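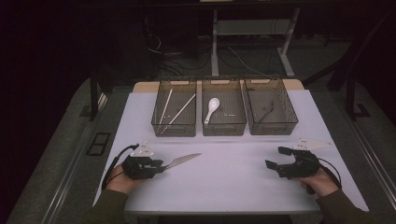

So I finally made it to the open day at Cevley, out at the Hakthorpe site, on November 3, 2018. I'd been on the mailing list since June and had missed two of these already. There were 17 of us in my tour group, which was a few too many for the hallway but fine once we got to the work rooms.

I went for the tableware project. They're teaching robots to sort cutlery into bins, and the teaching is done by people holding a gripper in each hand and doing the job themselves, over and over. Elsie Waaka ran our stop and she was great, very quick, very funny about chopsticks (I gather they roll). But the part I want to write down is her story about what broke, so here goes!

Over the summer they had a batch of 1000 recordings that looked perfect. Everybody was happy. Then they trained on it, put the result on the real arm, and it closed its fingers early every single time. It would come down over a spoon, shut on air, then carry nothing very carefully to the basket and let go. Elsie acted this out for us and I laughed way too loud.

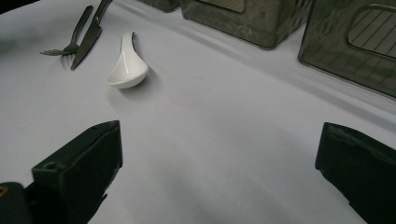

They blamed the software for 6 days. It was a screw! One finger on one gripper had worked loose and shifted a tiny bit, so the opening the computer logged didn't match the opening in real life. People adjust for that kind of thing without noticing, so the folks doing the recording never felt anything wrong. The robot just believed the numbers. The whole batch got tossed, and now there's a check before each session where you close the fingers on a metal block and read off the gap.

Somebody asked about safety, and Beverley Doolan took that one. The same early closing once pinched a fork by the tip of its handle and flicked it off the table, past the line where visitors used to stand. No one got hurt. The line has been moved back since, and the arm runs slower when there's a knife in the set. I'd have liked to hear more about that, but we were herded off to the Tuhiwai room for coffee.

Parking is awful, by the way. Use the Paltdale lot and walk over.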